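Filed under: Workshop Notebook / Visits and Demonstrations

Monday, February. Visitor session, Lirnthorpe workshop.

The open afternoon began at 2:00 with guests from Prudent and two classes from the technical school. Visitors were received in groups of 7. Each group was given 3 short demonstrations, the first in the Kukanus simulator and the others on the shop floor.

The simulator portion used scene 2428, the mug on its side. The handle remains the difficult part of this task. Approach height was set to 50 mm above the table for all groups, and the gripper was kept open until the operator gave the command to close.

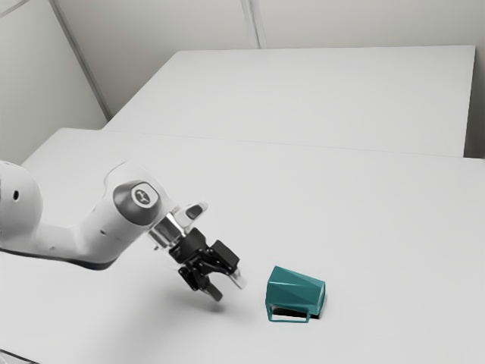 Questions from the Prudent group concerned the time needed to prepare a new object. Staff replied that the shape file is quick to make and that the grasp settings take longer. One guest asked whether a upright mug would be handled by the same settings. It would not; the Heo settings file has a separate entry for each starting position.

Sound in the rear half of the room was poor. A second speaker is to be requested before the next session. Handouts ran out during the last group and the remainder will be mailed.

To do: copy the session log to the shared drive, return the loaned chairs.

Lirnthorpe Workshop | Contact the office | Back to top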